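«Se estaba doblando su propia sombra»: una charla con Kuo-hua Yuen sobre el fallo que paró Presa

Llego tarde a la cita, empapada, y Kuo-hua Yuen ya va por el segundo café. Me lo perdona enseguida. Trabaja en Olport, donde lleva la parte de percepción de un proyecto que se llama Presa, y lo primero que me suelta, antes de que pueda sacar la grabadora, es: «Vienes por lo de la sábana, ¿no?». Pues sí, vengo por lo de la sábana.

La historia me la había contado a medias una amiga del sector, entre risas, y a mí me pareció tan buena que no paré hasta conseguir el contacto. Un robot de dos brazos, entrenado para manejar ropa de cama, que un buen día de febrero empieza a tirar de la tela como si quisiera partirla. Y tira, y tira. «Al principio pensamos en lo de siempre, en la calibración de la fuerza», me cuenta Yuen. «Es lo aburrido y suele ser lo que falla. Revisamos las pinzas, revisamos las muñecas, cambiamos un sensor que estaba perfectamente. Todo bien. Volvíamos a arrancar y a los pocos minutos, otra vez».

Le pregunto qué quiere decir exactamente «otra vez», porque yo me imagino una sábana hecha jirones. Se ríe. «No, no, las sábanas aguantan muchísimo. El que no aguanta es el brazo». El sistema levanta la tela por un borde, la tensa entre las dos pinzas y la mira con la cámara que lleva en la cabeza para decidir por dónde sigue. El control tiene un tope de tensión. Lo que pasó es que el tope se vigilaba en cada brazo por separado y la suma de los dos no la vigilaba nadie, así que cuando ambos tiraban hacia fuera al mismo tiempo, con la tela haciendo de cuerda, la carga se iba a los codos. En la cuarta o quinta parada uno de ellos se quedó clavado y hubo que soltar la sábana a mano, con la alimentación cortada.

«Eso ya no tenía gracia», dice, y se pone serio por primera vez. «Una compañera, Yung-ching Lu, estaba a un paso cuando se bloqueó. No le pasó nada, pero tenía la mano puesta en el doblez un momento antes. Ese mismo día escribimos el parte y dejamos el robot parado».

Entonces, ¿por qué tiraba? Aquí Yuen se acerca el portátil y empieza a pasar imágenes de la cámara de la cabeza, una detrás de otra, hasta que se detiene en una y gira la pantalla hacia mí.

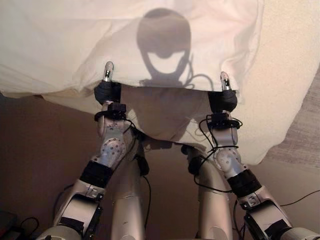
La vista desde la cabeza del robot, con la tela sujeta por las dos pinzas y la sombra en el centro. Imagen: Olport

«¿Lo ves?», me dice. Tardo un poco, lo reconozco. Lo que veo es una tela casi crema, muy fina, y en medio una mancha oscura con forma de casco. «Es su cabeza. La sombra de su cabeza. ¡Si hasta se ven los cables!». Y es verdad, por el lado derecho de la sombra salen unas líneas finitas, onduladas, como pelos despeinados. Una vez que lo has visto ya no puedes ver otra cosa.

El modelo, claro, no sabía que aquello era su cabeza. Para él había una zona oscura en mitad del tejido, y las zonas oscuras en mitad del tejido, en los datos con los que había aprendido, eran casi siempre pliegues. ¿Y qué se hace con un pliegue? Se estira. Tiraba un poco, volvía a mirar, el pliegue seguía ahí, tiraba un poco más. «Tenía una paciencia infinita, el pobre», dice Yuen. «Nosotros mirando las gráficas de fuerza y él intentando plancharse la sombra».

El culpable último fue un foco. Habían cambiado la iluminación del taller por unas lámparas de Baek, más potentes, y una quedó por detrás de la cabeza. Con la luz antigua, más difusa, la sombra era tan floja que el sistema la ignoraba. Yung-ching Lu, con quien hablo después por teléfono, fue la que ató cabos, y lo cuenta sin darse ninguna importancia. «Estaba repasando el registro de paradas y me fijé en la hora. Todas caían a partir de las cinco de la tarde, que es cuando encendíamos el foco nuevo. Luego abrí los vídeos sabiendo lo que buscaba y ya está, es que daba hasta vergüenza».

Lo comprobaron a lo bruto, repitiendo la maniobra 200 veces con el foco encendido y otras 200 con el foco apagado, todas a velocidad reducida y con una persona pegada a la seta de emergencia. Con el foco apagado no hubo ni un solo tirón de más. Con el foco encendido, Lu dice que dejó de apuntarlos con ilusión bastante pronto. «Son 400 sábanas levantadas. Bueno, la misma sábana 400 veces, que la tengo yo en un cajón y no la quiero ni ver».

El arreglo tiene dos partes, y a Yuen le importa mucho que no las mezcle. Por un lado está la sombra: han movido la lámpara y han añadido al entrenamiento roughly» —perdón, me corrige él mismo el inglés que se le escapa— «aproximadamente 200 tomas con sombras de todo tipo». Por otro lado está el tope de fuerza, que ahora mira los dos brazos juntos y, si la tela lleva varios segundos tensa sin que cambie nada en lo que ve la cámara, abre las pinzas y se para. «Lo de la sombra es la anécdota», insiste. «Lo grave era lo otro. Mañana será un estampado, o una mancha de café, o un reflejo, y el robot se volverá a equivocar. Lo que no puede hacer es equivocarse con toda su fuerza».

Le pregunto si los de Ranholm, el cliente, se enfadaron. Pone una cara que no sé describir. «Preguntaron mucho», dice. Pidieron el parte completo, los vídeos y una demostración con el foco puesto donde estaba, y la tuvieron. También pidieron que no se toque la tela con el robot energizado, ni siquiera para recolocarla, cosa que según Lu ya estaba escrita en el procedimiento y que todo el mundo se saltaba un poco, ella la primera. Ahora hay un pedal: se pisa, los brazos bajan, se abren las pinzas y entonces te acercas. Es más lento y al principio hubo quejas, sobre todo suyas.

Presa vuelve a funcionar desde hace unas semanas, de momento solo con piezas pequeñas, fundas y alguna toalla. Las sábanas grandes tendrán que esperar a que terminen de revisar los codos, porque uno de ellos todavía hace un ruidito que a Yuen no le gusta. Antes de irnos le pido que me deje ver otra vez la imagen y me la vuelve a abrir, encantado. La tiene de fondo de pantalla.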